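Skukstead Residents' Help Pages
Household and Laundry

Soft toys left on quilted bedding: storage and cleaning

Posted by Dirum House Office

We are responsible for 28 furnished guest rooms, each with a pale patterned quilt on the bed. Families regularly leave plush toys on the bedding, together with packets and other small items. We should be grateful for advice on two matters. Is there any risk of colour passing from a brightly dyed long-pile toy to a light quilt? And what is the correct way to clean such a toy when the label has been removed? Our present practice is to place everything in a lidded box by the door, which guests dislike.

3 replies

Gallagher Linen Services

Colour transfer is uncommon when both items are dry. The risk arises with damp, and strong reds and oranges should be treated with most caution. Press a damp white cloth against the underside of the toy for one minute. If any colour appears on the cloth, the toy should be kept off the bedding. Wash the quilt separately in all cases.

stastance_user

Just put them in a pillowcase and wash on cold. Never had a problem.

Xiomara Begay

The pillowcase method is acceptable for small toys, provided that the spin does not exceed 800 and that any felt or stitched-on parts are checked beforehand.

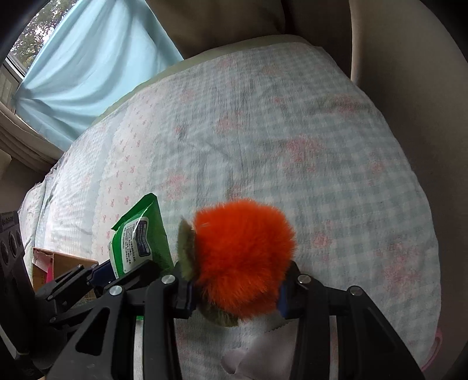 Long fibres should be brushed lightly with a soft brush once dry, working from the base outwards – leaves, stalks and similar attachments are best wiped by hand. A tumble dryer should not be used, as heat may mat the pile permanently. With regard to packets, I would advise moving these to the bedside table before the bed is made. An open tray would serve for the toys and may be better received than a lidded box.

252 people found this page helpful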